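Corporate Compliance, unit 4 notes
Bribery and third parties (read before seminar, bring the Garstead handout)

Last time: what counts as a bribe. Today: who pays it. Usually not the company. Somebody the company hired.

Basic pattern. Firm A wants a contract or a license. Firm A hires agent B, local, good contacts. B gets a fee that looks high for the work. Part of the fee goes to an official. Firm A says it had no idea. Question for the court or regulator is always the same, should it have had an idea?

Case 1, Manside. Sold testing equipment to public labs. Used a distributor called Farah for all government sales in one region. Standard discount to distributors was low, Farah got a much bigger one, no written reason. The gap between the two prices was the money. Internal audit pulled 293 invoices and 61 had no delivery record at all. That's the number to remember. Note the whistleblower letter came in January and went to the sales director, ie the person named in it. Letter sat there. Bad for Manside later, much worse than the payments themselves in terms of the penalty.

Red flags, will be on the final:
- fee out of line with the work
- agent recommended by the official who decides
- payment to a different country or a different name
- vague invoices ("consulting", "market support")
- agent refuses audit clause
- rush, everything has to be signed today

One flag proves nothing. Several together and you have a duty to ask. Write down what you asked and what you were told.
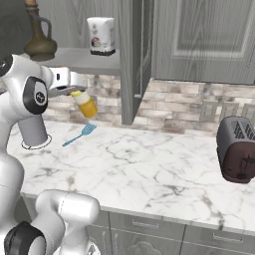 Gifts and hospitality. Harder than it looks becuase small gifts are legal in most places and normal in some. Test is purpose, plus value, plus timing. A small yellow bottle like the one in the gripper could be a harmless courtesy or one item out of 500 sent to the same purchasing office the week before a tender, and you can't tell which from the item. You need the register. Most policies set a limit, say $100 per person per year, anything over needs sign off from outside the sales team. Watch for splitting, ten gifts under the limit to one person.

Case 2, Stultance. Short one. Paid for doctors to attend a conference. Conference was real, two hours of talks, four days of hotel. Spouses came too. Company defense was that it was educational. Did not go well. Compare agenda to expenses, thats all the investigators did.

Defenses. "Everybody does it here", no. "It was the subsidiary", depends on control, see unit 2. "We had a policy", only helps if someone followed it. Training records, audits that found things, people disciplined. A policy in a drawer counts for very little.

Self reporting. Pros: lower fine, some say in the timing. Cons: you open the files and can't close them again. Discuss Manside, would you have reported after the audit or after the letter?

For seminar: Garstead handout, pages on the agency contract. Mark every clause you would change. Half a page max, no essays.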